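4.3 Règles de travail autour du lit

Cette section concerne la tâche « draps et vêtements » avec le robot à deux bras. Elle complète la section 4.2 (mise sous tension) et elle est valable pour les sites Umer et Lonby. Le responsable de la procédure est Aldo Ferri.

Avant de commencer

1. Contrôlez que l'arrêt d'urgence est accessible depuis votre place, sans devoir contourner le lit.
2. Rangez les câbles le long du mur. Un câble qui doit traverser le sol est fixé avec du ruban de couleur, ou bien il est noté sur la fiche de poste.
3. Regardez sous le bord du lit, côté robot. Les objets dans l'ombre sont mal détectés.
4. Videz les poches des vêtements. Retirez les ceintures et les épingles.
5. Réglez la vitesse des bras sur le niveau 5. Ce niveau est le maximum permis quand une personne se trouve dans la pièce.

Attention : ne tenez jamais le drap pendant que le robot le tient aussi. Le tissu transmet la force et peut tirer votre main vers la pince.

Pendant la manipulation du drap

Le robot travaille avec les deux bras en même temps. Un bras tient le tissu contre le bord du matelas, l'autre soulève le coin et l'écarte. C'est à ce moment que le tissu bouge vite et qu'il peut passer au-dessus du sol, loin du lit. 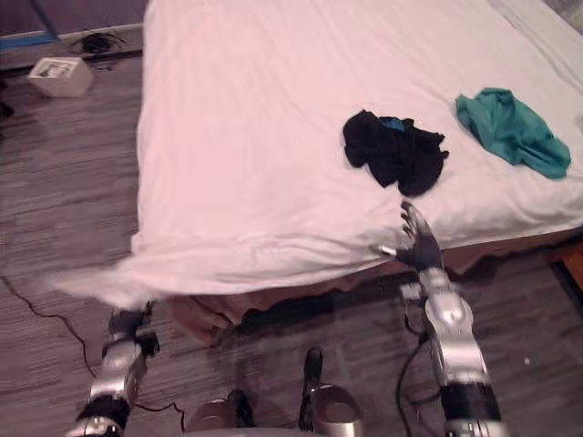 Pour cette raison, la distance entre l'opérateur et le coin en mouvement est au minimum de 2 000 mm. La distance se mesure à partir du coin du matelas et non à partir de la base du robot. À Lonby, où la pièce est plus étroite, Cosimo Marino a validé une distance de 1 255 mm, mais seulement avec l'écran de protection Stalow en place.

6. Lancez le cycle et restez debout, face au robot.
7. Si un vêtement glisse vers le bord, laissez finir le mouvement. Appuyez ensuite sur Pause et attendez le voyant fixe.
8. Reprenez le vêtement du côté opposé aux bras.
9. Si le drap se prend dans une articulation, appuyez sur l'arrêt d'urgence. Ne tirez pas sur le tissu - coupez d'abord l'alimentation, puis ouvrez les doigts avec la clé Grasso.

Remarque : les vêtements peuvent rester froissés sur le lit. Il n'est pas demandé de les préparer, sauf si la fiche de poste l'indique.

Après le cycle

10. Ramenez les deux bras en position de repos avant d'entrer dans la zone.
11. Contrôlez les doigts et les poignets. Un fil de tissu coincé se retire à la main, alimentation coupée.
12. Notez chaque arrêt dans le cahier, même s'il est très court, avec le code 58 pour un incident de tissu.

Pour le changement des doigts, voir la section 4.4.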